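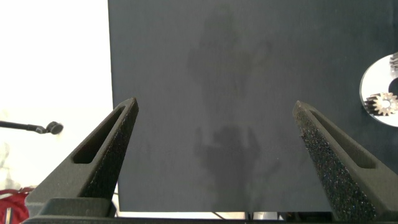 What's the best way to clean a matte charcoal surface without leaving streaks?

A barely damp microfibre cloth with one drop of dish soap, then a second damp cloth with plain water, then a dry one straight after, always wiping in the same direction from top to bottom.

I wish I'd had that answer in October, when we'd just finished the kitchen and I was still going round the house telling people that dark and matte was the best decision I'd ever made. I'd wanted it for years. I had a folder of torn-out pages, all moody charcoal kitchens with a bowl of lemons on the bench and no toaster anywhere, and I carried that folder into every showroom between our place and Trerach.

The showroom that got my money was Nishimura, a joinery business in the old wool store at the bottom of the hill. They had a sample board in a finish called Losia, a dark grey with no shine to it at all, and I ran my palm over it and was completely gone. White gloss was $1,000 cheaper for the whole job. I didn't even pretend to think about it!

We have it on the pantry doors, the long drawers under the bench, the end panel beside the fridge and (my idea, and I'm sticking by it) the big flat panel that hides the hot water unit in the laundry. In the evening with the lamp on it looks like the folder. I come downstairs for a glass of water and stand there in my socks admiring it.

Morning is another matter. The sun comes in low over the back fence and gets right along those doors, and everything the lamp was kind about shows up: faint streaks, paler patches, a soft cloudy bit at hand height where everyone pushes the pantry shut. A flat dark surface is a bit like a school blackboard. You can wipe it, but you can generally tell somebody has.

My first mistake was the spray. I had a lovely lemony one that had done years of good service on our old laminate, and I went at the end panel with it and an old tea towel. When it dried there was a big swirly halo in the middle, so I did it again, harder, and got a bigger halo. The tea towel was half the trouble – it'd been through the wash with fabric softener for most of its life and I was more or less buttering the door.

So I rang Nishimura, a little sheepish, and got a very patient rundown. Soap residue is what you're usually seeing, they said. Use less of it. Less than that, even. Don't scrub, don't use the green side of a sponge, and keep well away from those white foam erasers, which can polish a matte finish into a shiny spot that will not come off again. I looked across at the white foam eraser sitting on the sink and quietly put it in the bin.

They also sell their own cloths, made by Noltier, in a pack of three. They're thick and a bit grabby and I was prepared to be cynical, but they are good. I keep them in a drawer away from the tea towels and I wash them separately with no softener, and the rest of the family has been told. One of them turned up in the car with dog hair on it. We've moved past that.

Cooking grease is the other thing. Beside the stove you get a film that doesn't look like anything until you touch it, and then you've got a dark print that stands out from across the room. Warm water shifts it better than cold, and it helps to hold the cloth against the spot for a bit before you wipe. I do those drawers after dinner, while the pan's soaking, and leave the rest for whenever the sun shames me into it.

One thing I check first now is whether the mark is a mark at all. I once gave the laundry panel a good five minutes before working out that I was cleaning the shadow of the drying rack. Lean to one side and see if it moves. If it does, put the kettle on.

A friend is redoing her bathroom and asked me if she should go charcoal on the vanity. I said get a sample, a big one, and live with it. Prop it up by the window, put your hands all over it after you've done your moisturiser, leave it a week and then clean it with what you've already got under the sink. She rang back and said she was looking at a mid grey with a bit of grain in it. Very sensible. I'd still pick the dark one, and I've already got my eye on the hall cupboard.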